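Folding from a basket: table setup

This layout suits a plain rectangular table and one perforated plastic basket. It works for cloths and light garments.

1. Clear the tabletop. Set the basket within reach, with one long side facing you. 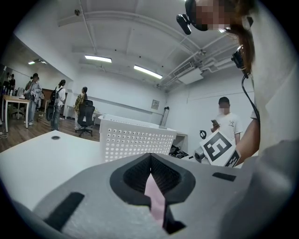
2. Move the basket to the far edge of the table. A slight overhang at one end is acceptable — more than that and it tips.

3. Lay one item on the near half, between you and the basket. Find two corners before you pull anything flat.
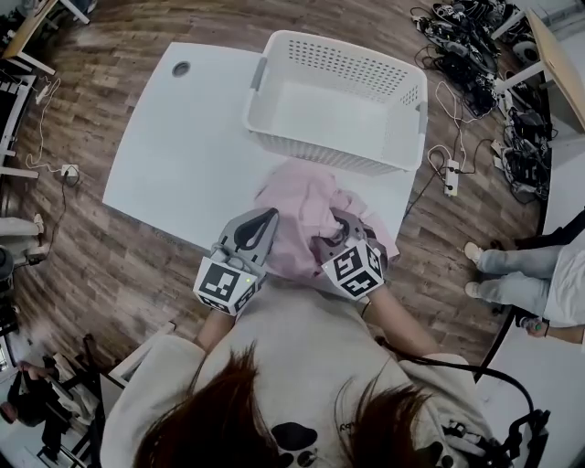

Pink cloth on the near half, basket at the far edge.

4. Smooth from the center out, fold in half twice, and place the item in the basket.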